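The Case for One Black Vase

A vase with no flowers in it used to mean that somebody had forgotten to buy flowers. Walk through the home shops in Gilbert this summer and you will see shelf after shelf of vases sold to stand empty, and a good share of them are black.

Dundico, a two-room shop that sells mostly tableware, put its first black vases out in January. The staff expected them to sell to people who already had dark furniture. Most went home with people who had plain wood tables and white walls and wanted one thing to look at.

Black works on wood for a simple reason. A warm brown table has a lot going on in the grain, and a pale vase can get lost against the wall behind it. A black one keeps its outline from across the room. You see the shape first, and often the shape is all you see, so it pays to choose a good one.

The shape people keep coming back to has a narrow neck and a fuller body. It is an old form and a practical one. The weight sits low, and the small opening holds up a single stem without any wire or foam. With nothing in it, the opening still gives you a dark spot to look down into when you are sitting at the table. 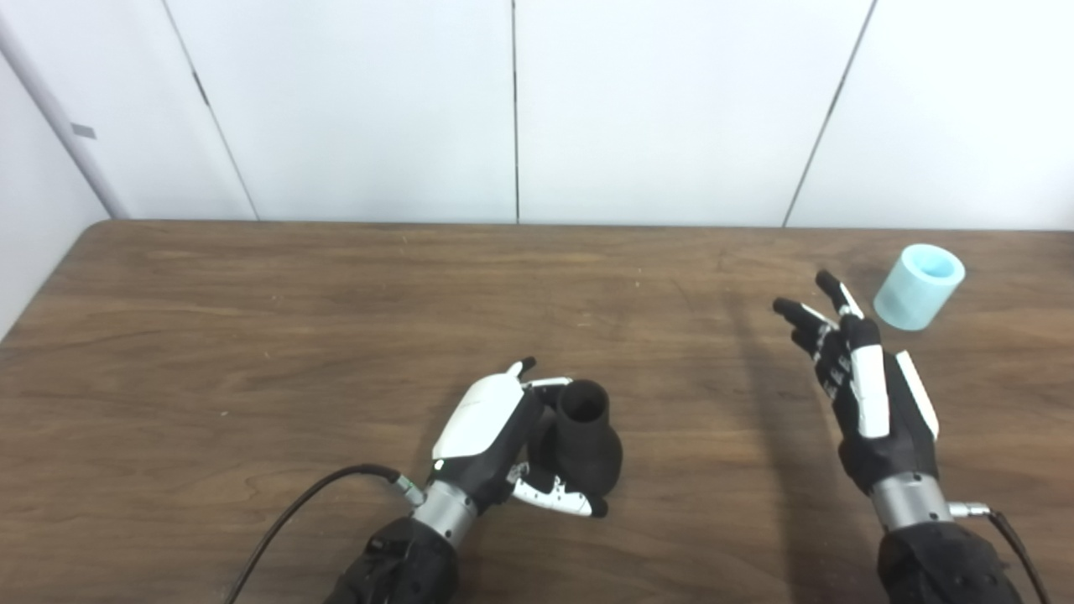
A black vase with a narrow neck and a wider lower body, on a brown wood table.

Size is where most buyers go wrong. A vase that looks right on a shop shelf, crowded in with others, can look small at home. Cut a piece of cardboard to the height you have in mind and stand it on the table for a day. If you keep moving it out of the way at meals, go shorter or put it at one end.

Where it stands matters too. The center of the table is the usual place, but a vase set off to one side leaves room for plates and looks less like a display. Against a white wall, leave some space behind it. Pushed up tight, it throws a hard shadow and starts to look like something waiting to be put away.

Finish is the next question. Matte black hides its surface in low light and shows every fingerprint in strong light. Gloss wipes clean quickly but picks up the window, the lamp and whatever else is in the room. Promora, a small home goods label, makes the same narrow-necked form in both, and the satin version it added later now outsells the two of them. Satin falls between the two for cleaning, and it is forgiving of dust.

Dust is the real chore. It shows on black within a day or so in dry country, and Gilbert is dry country. A soft dry cloth is enough for the outside. For the inside of a narrow neck, use a bottle brush with a bent handle, or pour in a handful of uncooked rice with a little warm water and swirl it. Rinse well and leave the vase upside down on a towel overnight. Check first that it is glazed inside. An unglazed one should be kept for dried stems.

Before setting any vase on a wood table, turn it over. A rough foot will scratch an oiled or waxed top the first time somebody slides it. Felt pads cost very little and take a minute to stick on. Dremidex sells a sheet of 100 small ones, enough for the vase, the lamp and every chair in the house. If you plan to use water, put a cork coaster underneath as well. Water rings on a warm-toned table come out pale and are slow work to fix.

When you do want something in it, keep to one or 2 stems. Eucalyptus lasts for weeks, and a bare branch lasts as long as you can stand it. Olive cuttings are easy to come by in the neighborhoods here after pruning. Bright flowers look good against black but drop their petals on the table, and a single short bloom in a narrow neck tends to sink until only the head shows. Cut the stem longer than you think you need and trim from there.

Prices run wide. Dundico's smallest black vase is $51, and the tallest is $253 and heavy enough that the shop packs it in its own crate. Secondhand stores have them for much less, usually on the bottom shelf with the candleholders. Run a finger around the rim for chips before you pay.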